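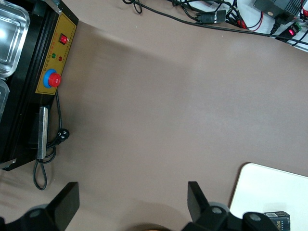 Support > Printers > Label printing > Ticket 300

Subject: Millow label printer skips every second label
Opened by: Wiebke Harms
Status: Waiting for customer

Feb 18, 2019, Wiebke Harms
After the update to version 14 the printer feeds one blank label after each printed one. I have cleaned the sensor and changed the roll. Same result.

Efren Pangilinan, Gristuder support
Please open Media, set the gap to Auto and run the calibration again. Which label length do you use?

Wiebke Harms
Length is 81 mm. In the menu I see 100 mm, I did not set this. I corrected it and will print the full batch tomorrow.

3 comments | 0 shares
Contact Gristuder support | Back to top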